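ok so it's sunday and i am finally dealing with the sideboard. thread, probably long, mute me if you don't care about food containers

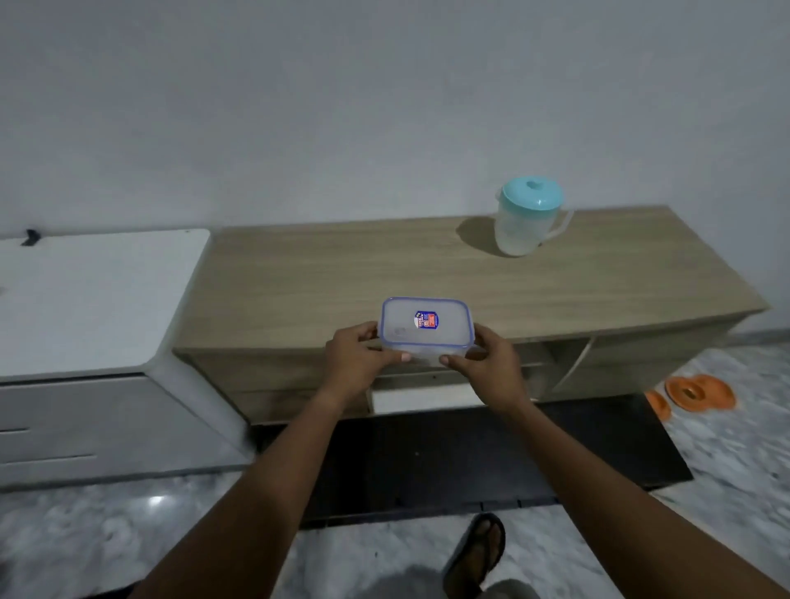
one of the blue rim ones, clips on both sides. pitcher stays up top

backstory, moved to Erkbridge in April, unpacked the kitchen in one night, shoved everything that didn't fit into the long cabinet. been opening it with my foot against the door of shame ever since

rule for today: every container has to have its lid ON or it goes. no "i'll find it later." i have been finding it later since Fluvirport

(Fluvirport = old apartment. zero counter space, great light. miss the light)

progress. took everything out and put it on the floor which was a mistake becuase now i can't get to the kettle

the rectangular clear ones are winning btw. the kind with the flaps that snap down. they stack, you can see what's in them, soup doesn't end up in your bag

the round ones can go to hell. sorry. they roll, they waste the corners, and every single lid is a hair different from every other lid

found 2 lids that fit nothing. not one thing i own. where did the bottoms go. did i bring these from someone's potluck

also found the Itum thermos i accused my sister of stealing. will not be telling her

ok question for container people. do you store them with lids on or nested with the lids standing up separate? i've done nested for years and it's how i ended up here

going lids on this time. takes up way more room but i don't care, i want to grab one at 7am and leave

the label sticker thing. does anybody peel those off? the little brand sticker on the lid. i always start and it tears and then there's a gray gummy patch forever. leaving it. it's fine. it's decoration

somebody's going to say cooking oil. i know about cooking oil. then i have an oily lid

layout so far: small flat ones in the little white drawer, big ones in the open part on the right, next to the divider. tall stuff doesn't get to live here anymore

update, the divider is in a dumb spot. if it was over a bit i could do two stacks side by side. as is it's one stack and a sad gap

put the tea towels in the sad gap. gap solved

lunch break. ate leftover rice out of a container i had just washed and put away. so now that's dirty again, cool system

someone asked about the cabinet, it's from the Cuesta resale place, the one out past the tire shop. pale oak top, hides crumbs like you would not believe. bought it for a tv i never bought

and yes there's a dark mat in front of it. the floor there gets beat up from me standing around making coffee, plus i drop things. highly recommend a dark mat if you drop things

someone else asked why the water pitcher isn't in the fridge. i like room temp water!! leave me alone!! also if it's in the fridge i forget it exists and drink coffee until 4

turquoise lid on that one, doesn't match the blue on the containers. i did not notice till i had them in the same place. now it's all i see

ok done with the drawer. it closes. all the way. opened and closed it a few times just to do it

3 bags of stuff by the door. one is recycling, one is donate, one is "i need to think about it" which is going straight back in the closet and we all know it

if anyone in Erkbridge wants round containers, mixed sizes, lids mostly, come get them before tuesday. serious offer. will throw in the mystery lids

next weekend is the spice shelf. there's paprika in there that came with me through two moves and i'm kind of scared of it

ok a couple people want the before pic. there is no before pic. i wasn't going to document that

edit to the layout post, moved the flat ones to the front of the drawer, lunch size behind. way better. shoudl've done that first

going to go lie down on the floor now that there is one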